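Skultolen bench cell: setup and upkeep FAQ

Who is this for?
Anyone who has inherited the yellow arm simulation cell and been told it looks after itself. It doesn't. Safta Neagu keeps this page up to date, more or less.

Is the Drilside auto-calibration worth running?
Once, after a fresh install. I have run it plenty of times since and it mostly hands back the numbers I gave it. If you changed the finger pads, set the offset by hand and save it under a new name.

The arm stops short of the block. Is that a fault?
Probably not. Check the pedestal height in the cell file first. Postma's template puts it at 270 and ours is 397, and an update in March quietly put the template value back. Chih-ming Kan lost a Thursday to that one.

How do I check the gripper before a run?
Open the fingers, bring them down close to the table and look at the gap from the wrist view. Then compare with the room view. I don't trust the "gripper OK" message, which only tells you a command was sent.

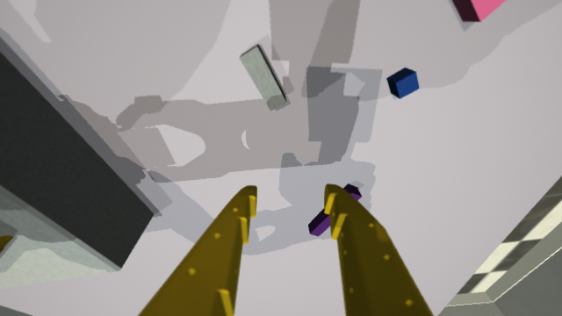 Wrist view first, with the fingers apart, then the whole cell.
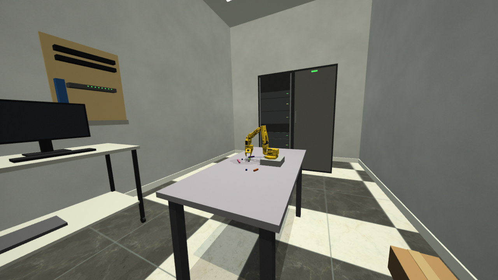
Do the shadows matter?
More than the manual lets on. In the wrist view they fall right across the work area, and the detector can take a hard edge for a part. Turn shadow softness up before you start blaming the detector – or the arm.

How many steps should I let it settle?
The manual says 2000. We use 3000 and still see a small cylinder creep now and then. Try it on your own machine before you believe either number.

Should I buy the Brivero maintenance add-on?
I wouldn't. It reloads the cell file and writes a log. You can do the first part from the menu, and I have yet to learn anything from the log.

Contact: Skultolen bench cell help desk | © Skultolen | Back to top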